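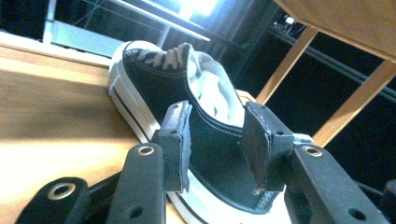

Does a table stay clear once you have cleared it? Mine lasts until the next person walks in with something in their hands.

Start there, then wait. Somebody usually laughs. Say that the talk is on sorting things at the table and why I doubt most of the advice on it.

The Usance method, for those who haven't met it. Everything loose in the room goes on the table, you take one thing at a time, and each thing gets a home before you touch the next. The leaflet promises a room in 20 minutes. I have done it with a hall, a bedroom and the cupboard under the stairs, and the hall alone took me past lunch. Say this flatly, don't milk it.

Shoes first. The leaflet treats a pair as one item. Fine if you have the pair. A single black canvas shoe on a table is a decision you can't make yet, so it gets put to one side, and "one side" fills up. Ask the room how many of them own a place for things waiting on other things. Mention the bench by the door.

Also shoes on tables. Some people won't have it, clean or otherwise. Put down newspaper or use the floor. I don't think the method loses anything by it.

Slow down here. Next part is the awkward objects. 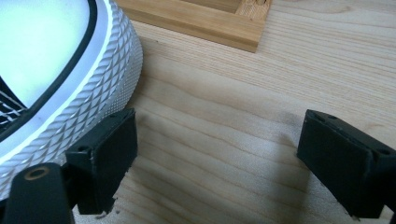
Ebony Faulkner objected to this bit when I gave the talk in April: she said an object with no obvious home should stay out where people will use it, and that shutting it in a drawer is how you end up buying a second. I half agree. It works for something round and heavy-looking with a good grip to its side. It doesn't work for the next 50 things, and every one of them has somebody in the house arguing its case.

If Wouter Leemans is in, he will bring up labelled boxes. Let him. Then ask what is written on the box that everyone opens first. In my house it says "various".

Cost, if asked: Teltau sell a set of 32 boxes. I bought none and used the ones from the loft. I can't say theirs are worse.

What I would keep from Usance: one thing in the hand at a time. What I would drop: the timer, and the rule against stopping for tea.

Handout is on the chair by the door. Questions, then move the chairs back against the wall.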